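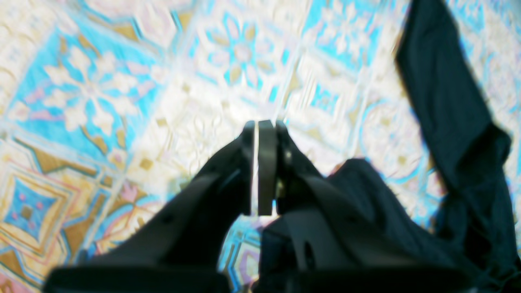
March 2, 2025
By Vittoria Sanna

The Jotano robotics club meets up a flight of stairs in Flalville, past a sign telling you to take off your shoes. I had a hole in one sock. Wiebke Kohlhase, who runs the beginners' class, was kind enough to look at the ceiling.

This term's project is laundry. Kittipong Nuchit has put 400 lines of code into picking up clothes, a job my son has avoided for years with none. The club plans to enter the Zodside student contest in June, and the rules run to 27 pages, one of them about socks. 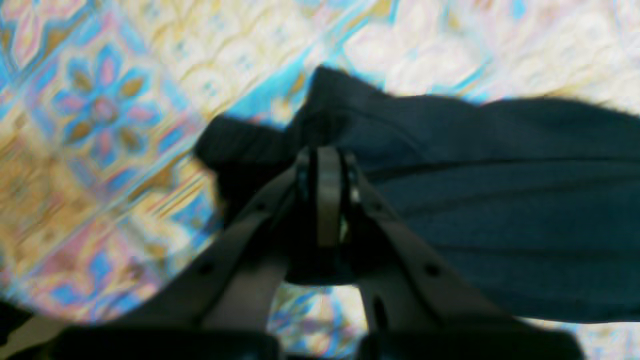

The gripper up against the navy fabric.

Hinata Ueda let me try the controls. I was told I had "a very careful style," and then she took them back. Tea was served at the break, and the argument over finger pads went on well past it.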